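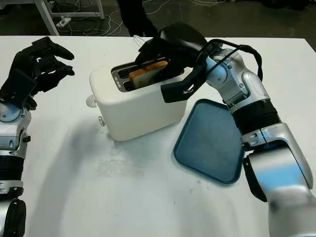

Toaster task, right gripper at the rear slot, left hand open.

Gernel bench: slot insertion, success rate and what counts as a success

smagesa_awuor
Posting for the student manipulation team at Skarkthorpe. The toast task has been on our bench since January and I want to settle the scoring before the club demo. The task as written: bread goes into a slot of the two-slot toaster, gripper releases, arm retracts clear. Lever press is a separate task.

Policy was trained on 2,573 teleoperated episodes. Evaluation is 50 trials per checkpoint. The main failure is at the slot edge. One corner of the slice enters, the other catches, and the gripper keeps commanding down until the slice bends. Wrist torque shows it clearly. The policy ignores it because torque is not in the observation.

t_mota
How is the slice pose randomized at the start? If it always leaves the tray at the same angle you are measuring replay.

smagesa_awuor
Tray is rotated between trials by hand. Toaster stays within a taped box on the calibration sheet, and the sheet comes off before the trial.

houshang_d
Put torque in the observation and retrain. Everything else is a workaround.

setareh.f
Disagree. We tried that on the Udex peg task and got a policy that backed off at every contact, including the ones it needed. A compliance layer under the policy did more for us. Lower the stiffness in z only, keep x and y stiff, and let the slice settle.

houshang_d
Your pegs were rigid. Bread deforms, so soft z just means it folds more slowly. What was the contact rate in your training data?

setareh.f
Low. Most operators avoided the edge. Fair point, but the same will be true of the toaster data unless somebody recorded misses on purpose.

smagesa_awuor
They did not. I checked the episode notes and failed insertions were deleted before the merge. The first 2,000 episodes have no recoveries in them at all.

pouran_z
Then that is your problem, and it comes before torque or stiffness. Record recoveries: start with the slice jammed, lift, rotate, reinsert.

Separate question. What is the left hand doing in this task? If it is only parked, fix its joint targets and drop it from the action space.

smagesa_awuor
Parked for insertion. It is used for the lever. I would prefer one action space for both tasks – the Kyriakidis wrapper does not handle switching well.

t_mota
Mask it in the loss, then. Same action space, no gradient from the idle arm.

On scoring, I would not count a slice that is tilted in the slot after release. The carriage can jam on it.

houshang_d
Too strict. The task says inserted and released. If the lever goes down, it passed.

t_mota
Then you are scoring two tasks together, and the first post says they are separate.

smagesa_awuor
I will log both: released in slot, and released in slot with lever travel unobstructed. Recovery episodes start tomorrow at 4 pm. Stiffness stays as it is until that data is in.

setareh.f
Log z force at release as well. I can send the script we used.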